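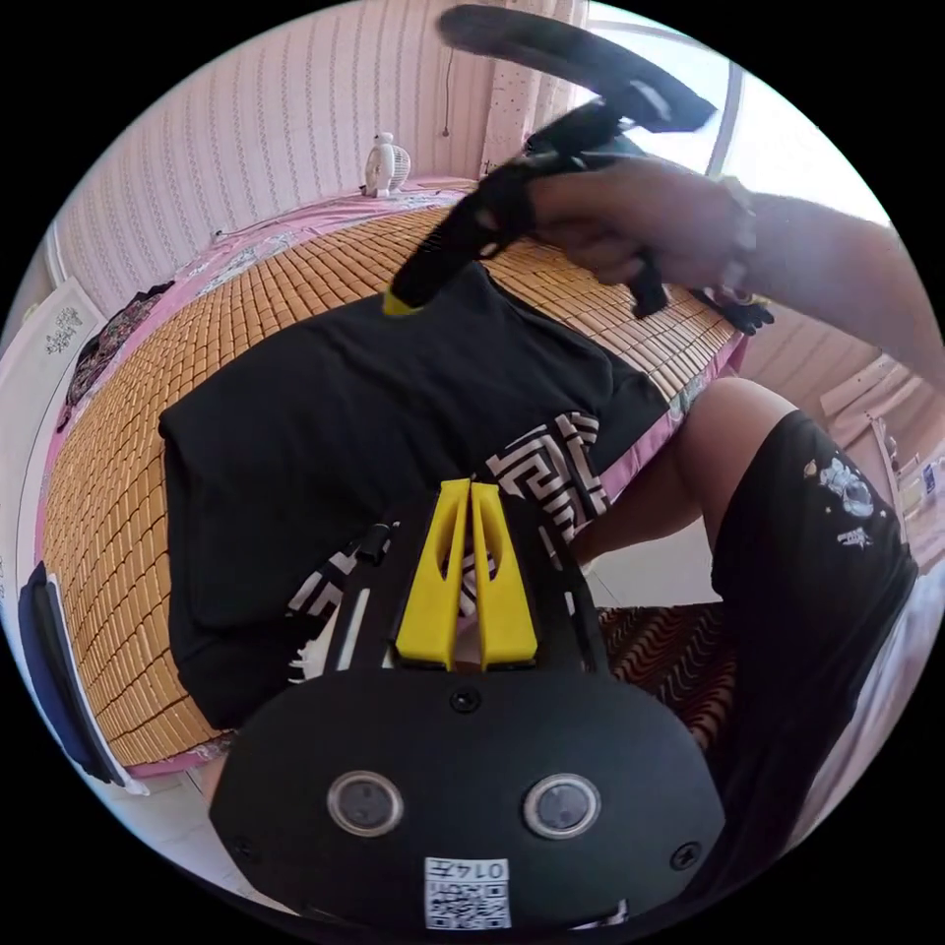 How I Fold a Black T-Shirt With a Border Print (on the Bed, No Board Needed)

I own one very good folding table and I never fold anything on it. Everything gets folded on the bed, on top of the bamboo mat, and my shirts come out flatter than they ever did on the table. A few of you asked about it after my drawer post in August, so I'm finally writing the whole thing up, with a black tee that has a Greek key border on it. Border prints are a bit fussier than plain shirts, but the same steps work for both.

What you need

One T-shirt, clean and completely dry.
A firm, flat place to put it. I like a bamboo tile mat over a made bed (more on that in a second).
A lint roller if the shirt is black. Trust me on this one!

Why the mat

A bare mattress is too squishy. You smooth one side of the shirt and the other side sinks, and then you get those long soft creases that show up the minute you put the thing on. A tile mat is stiff enough to press against but still has a little give, and the rows are like free graph paper. I line up the side of the shirt with a row and I know it's straight without squinting at it.

Mine is a Kanico, the queen size, and the tag says it has 1,415 tiles. I have not checked and I'm not going to. We bought it for sleeping on in hot weather and it just never got rolled back up. Leave your sheet underneath it, by the way. The mat slides all over the place on a bare mattress cover.

Step 1: Give it a shake

Hold the shirt by the shoulders and snap it hard, two or three times. You want the sleeves to drop open and the hem to hang loose. If the shirt has been sitting in the basket since yesterday, do it a few more times. Then run the lint roller over the front and back while it's still hanging from your hand - it's a lot easier than doing it once the shirt is folded and finding a cat hair right in the middle.

Step 2: Lay it face down

Put the shirt on the mat with the front facing down and the neck pointing toward the head of the bed. Pull the hem gently toward you until the bottom edge runs along one row of tiles. Now smooth from the middle out to the sides with flat palms. Don't tug on the corners! Tugging makes a cotton shirt go diamond-shaped, and everything you fold after that will be crooked.

If your shirt has a border near the hem, this is where you look at it. The border is your ruler. When the lines of the print run level with the tiles, the shirt is square. If the border curves or dips on one side, lift that side and set it down again.

Step 3: Fold in the first side

Take the right side and bring it in toward the middle, so the fold starts halfway along the shoulder and runs straight down to the hem. The sleeve will stick out past the other side. That's fine, flip it back on itself so it lies along the body.

Hold the top down while you smooth the bottom. This is the part where most people (me included, for years) let go too early and the whole layer slides. Keep something pressing on that upper edge until you have worked all the way down.

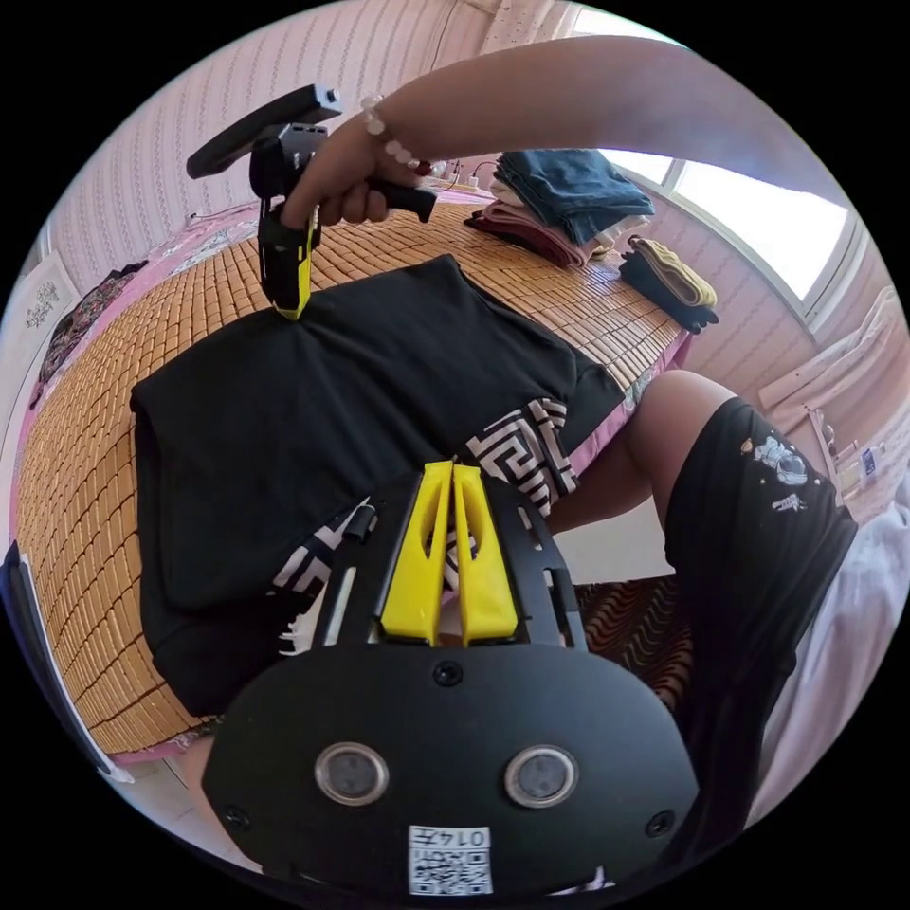

Keeping the top edge pinned to the mat. Small creases like these are easy to smooth out before the next fold.

Step 4: Fold in the second side

Same thing, other side. You want the two edges to meet or overlap a tiny bit in the middle. I go for a small overlap, since a gap down the center turns into a bump later. Check the border again where the two sides meet. With a geometric print you can sometimes get the pattern to line up so neatly that it looks like one piece, and I get way too much joy out of that.

Step 5: Bring up the hem

Fold the bottom up to just below the collar. For a drawer where you file your shirts standing up, fold it in half one more time and then in thirds. For a shelf, stop after the half fold and turn it over so the front is on top.

With a border print I like the border to end up on the outside. All my black shirts look the same in a stack, and a little strip of white pattern saves me from unfolding half the pile to find the one I want.

Step 6: Press and leave it alone

Lay both hands on it, lean for a few seconds, done. No iron. If the fabric is thick, leave a heavy book on it while you do the next shirt.

A few things people ask

Does the mat snag? Mine hasn't, but run your hand over a new one first and check the edges, especially for thin knits or anything with loose threads.

Can I do it with long sleeves? Yes, just fold each sleeve down along the body in step 3 so it doesn't wrap around the side.

What about a heavy printed front? Let it cool completely after the dryer. A warm print will stick to itself, and I have one sad shirt from a Wisatham gift shop to prove it.

Next up is fitted sheets, and I'm going to need a bigger bed for that one.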